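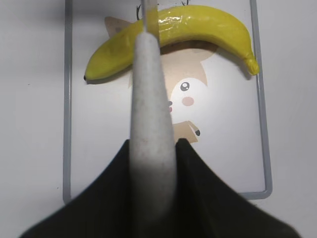 Section 4. Setting up the board for a still life table

Start with the board, before any pens come out of the bag. It goes flat on the tabletop, printed or blank side up depending on which exercise you're running (see 4.3), and the fruit goes straight on top of it. Banana first, always. It's the easiest thing to draw and it sits still. Lay it across the board on its side so the curve shows as an arch with the stem end pointing off to the right, and check that you get a soft gray shadow under the lower edge. If the shadow's there and there's a bit of white shine along the top ridge, your light is fine and you can skip 4.2 completely.

These notes go with the Belard table kit, current version. If you have the older one with the cloth bag, most of this still works but the part numbers won't match.

4.1 Laying out the table

You need: one board, one piece of fruit, dry-erase pens, paper, a cloth. Extra fruit stays in the tub until exercise 3.

1. Clear the table. Everything off, including cups.

2. Wipe the tabletop and let it dry.

3. Set the board down near the middle. Leave 40 cm clear between the board and the table edge on the side where people sit, more if they're drawing on paper. Elbows.

4. Push one corner of the board. If it slides easily, stick the four clear pads on the back corners. Pads are in the small envelope taped inside the lid. (People throw this envelope out. Check the lid before you write to us for new ones.)

5. Put the fruit on the board. Turn it until the outline is clear from every seat. With a banana, that means some people get the side view and one person gets it end-on, which is a hard drawing. Give that seat to an adult or leave it empty.

6. Mark the position. A small pen dot at each end of the fruit is enough, right on the white surface. Somebody will pick it up.

Note: Don't stand the banana on its tips like a bridge. Looks good for a minute, then it goes over and everyone starts again.

Note: Real or pretend fruit both work. Pretend fruit keeps its color over a long course, real fruit has more going on at the ends. If you use real, buy it the day before and not earlier. Pears bruise. Grapes are a pain, leave them out.

4.2 Light

One lamp, one side. Switch off the ceiling lights if the room is still bright enough to walk in.

1. Put the lamp to the left or right of the board, a little behind it.

2. Lamp head higher than the top of the fruit. Start at 40 cm above the tabletop and adjust by eye.

3. Look at the shadow. You want it touching the fruit and soft at the outside. A hard black shadow means the lamp is too close. No shadow means another light is still on, go find it.

4. Look at the board. The white surface bounces light back, a little is good, it fills in the underside. If you get a glare patch in somebody's eyes, turn the board a few degrees. Don't move the lamp, you'll lose the shadow you just set up.

5. Tape around the lamp base so it can go back to the same spot after the break.

CAUTION: The Lehtinen clip lamp gets hot at the head. Keep it off the board and away from pens and paper. Switch it off at the wall when you leave the room, the switch on the cord is stiff and doesnt always click the first time.

Rated output of the lamp is 400 lumens. A desk lamp you already own is fine too, as long as it has one bulb and a shade. No strip lights.

4.3 Which side up

The board can be used two ways and people mix them up.

Blank setup: plain white field under the fruit. For exercises 1, 2 and 5. Best for beginners and for anything to do with shadows.

Printed setup: the animal picture under or next to the fruit. For exercises 3 and 4, and for kids. The picture gives them something to draw around while they work out the hard shape. It also helps with overlaps (what's in front, what's behind), which is what exercise 4 is for.
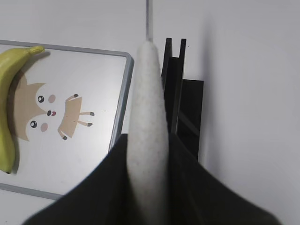

To change over from blank to printed:

1. Take the fruit off. Put it on the cloth, not on the bare table where it'll roll.

2. Wipe off the position dots.

3. Turn or swap the board. Lift it from two opposite sides, don't drag it by one corner. If the pads are on, peel slowly from the end of the board.

4. Decide which way the picture faces. It doesn't have to be upright for anybody. For group tables we set it sideways so that no seat gets the "right" view, and people look at the shapes a bit more and stop drawing the animal from memory. For one child alone, set it upright facing them.

5. Put the fruit back. For exercise 3 it goes beside the printed picture with a finger-width gap. For exercise 4 it goes over part of it. Cover one ear or part of the chin. Leave the eyes showing, small kids get upset if the face is covered.

6. New position dots. Keep them off the printed area, ink is slower to come off there.

CAUTION: Dry-erase pens only on the board. Not permanent marker, not wax crayon, not ballpoint. If it happens anyway see 4.5.

4.4 Running the first drawing

Short version, the full lesson plan is in Section 6.

1. Everybody looks for one minute. No pens.

2. First line is the big outer curve of the banana in one go, from tip to stem. Light pressure. No sketchy hairy lines.

3. Second line is the inner curve. It's flatter than the outer one. Nearly everybody draws it too round the first time, let them, then have them hold the paper up next to the fruit.

4. Ends. The tip is small and rounded with a dark dot. The stem is narrower than people think, blunt, and goes a bit green. Spend time on it.

5. One ridge line along the body. One. Not five.

6. Shadow last. Side of the pencil, darkest right up against the fruit, fading out.

Time: 13 minutes for the whole thing with adults. Kids finish in three and want to do the fox. Fine, let them, give out the second sheet.

Paper: use the 200 gsm pad if you're adding color. Pencil only, any paper.

If someone wants to draw on the board itself, that's allowed in the blank setup. Trace the shadow edge with a pen, then move the fruit away and look at the shape left over. Nice exercise on its own. We'll write it up properly in the next verison.

4.5 Cleaning and putting away

Every session:

1. Lamp off. Let it cool before it goes in the box.

2. Fruit off the board. Real fruit gets eaten or thrown out, do not put it back in the tub. We have opened that tub.

3. Wipe the board with the dry cloth. Then the damp one. Then dry again.

4. Go around the rim with a corner of the cloth. Pen dust collects there and ends up on sleeves.

5. Boards go in the box on edge with the paper sheet between them. Never face to face.

6. Pens flat, caps on until they click.

Faint smudges: gray marks that stay after wiping are old pen. Go over them with a fresh dry-erase pen, wipe straight away, and they usually lift with it. Still there? Holtitz board cleaner, one small squirt on the cloth, not on the board. Test a corner of the printed side first.

Permanent marker: same trick with the fresh pen, twice. If it's still there after that, leave it alone. No scouring pads, no kitchen powder. A scratched board holds ink forever and a slightly stained one is still usable.

4.6 Problems

Board rocks on the table. Pad missing or doubled up on one corner. Check all four. Also check for a pencil underneath.

Fruit rolls. Turn a banana over, it usually has one side it prefers. For round fruit use the small putty ball from the lid envelope, pea size, press it flat.

Shine on the fruit is one big white blob. Lamp is too low or too close, raise it. A thin streak along the top is what you want.

Two shadows. Window. Close the blind or turn the table.

Colors look dull on paper next to the real thing. Normal for yellow. Have them darken the shadow and leave the yellow as it is, then compare again.

Printed picture is wearing at the edges. Send it in. We swap printed boards in the first year, and you don't need the reciept if the kit is registered.

Spare pads, putty and lamp clips: write to Bastian Teuber at Halisov, say which kit and which version (sticker under the lid). Corrections to these pages go to Martti Savolainen.

Section last changed 28 December 2024. Step 4.3 (5) reworded, lamp caution added. Section 5, Fabric and folds, still has the old part numbers, use the list on the lid until that's fixed.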